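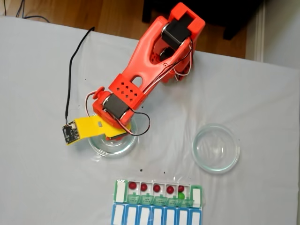 Etidum is a software package for the control of low-cost tabletop robot arms. It handles communication with the joint servos, plans short motions, runs learned control policies, and records sessions for later study. The package was first written at a small workshop in Sisach and is used mainly in teaching and in early-stage research on manipulation. It is aimed at arms made of 3D-printed parts, in which servo motors are held directly in plastic brackets at the joints and thin wires loop from one joint to the next. Arms of this type flex under load and vary from one copy to another, and much of the design of Etidum follows from these facts.

Architecture

The software is divided into a driver and a planner, which run as separate processes. The driver reads joint positions and sends commands to the servo bus 200 times per second. It holds the last safe command if the planner stops responding. The planner works at a slower rate and may be restarted while the arm is powered – a feature added after early users reported losing their calibration with every crash.

Messages between the 2 processes pass through a shared memory buffer. Each message carries a time stamp, and the driver discards any command that is more than 38 milliseconds old. The limit can be changed in the settings file, although the manual advises against raising it for tasks that involve contact with hard objects.

Calibration

Each joint must be calibrated before first use. The operator moves the arm by hand to a set of reference poses, and the software stores the offset between the servo reading and the expected angle. A second routine, known as the Heinonen pass, estimates the sag of the arm at different extensions. The result is a correction table that the planner applies to every target. The table is tied to a single arm and should be made again when a bracket or servo is replaced. 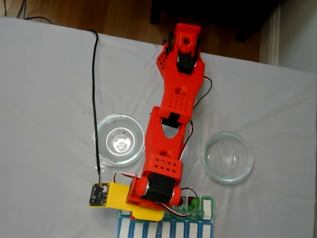

The correction table does not account for slack in the gears. Backlash is treated separately by a filter in the driver, which approaches each target from a consistent direction when the speed of the motion allows it.

Perception

Object positions are supplied by a vision module named Climent. The module estimates the location of small items on a flat work surface and passes them to the planner as points with a confidence value. Items below the confidence threshold are kept in memory but are not offered as targets. Clear containers are a known weakness, as reflections from the rim can be read as separate objects. Users commonly deal with this by marking the container area by hand at the start of a session.

Recording and replay

A session log holds joint positions, commands, camera images, and planner decisions on a single timeline. Logs can be replayed in full or in part, with or without the arm connected. The default setting closes a log after 700 seconds and opens a new one. Logs made with older versions can be read by the current release, but their planner decisions are shown as plain text only.

Limitations

Etidum does not support force sensing, and grip strength is inferred from servo current. The estimate is coarse, and soft items may be squeezed more than intended. Support for two arms sharing one work surface is present in the source code but is disabled by default – the collision check between arms has not been completed.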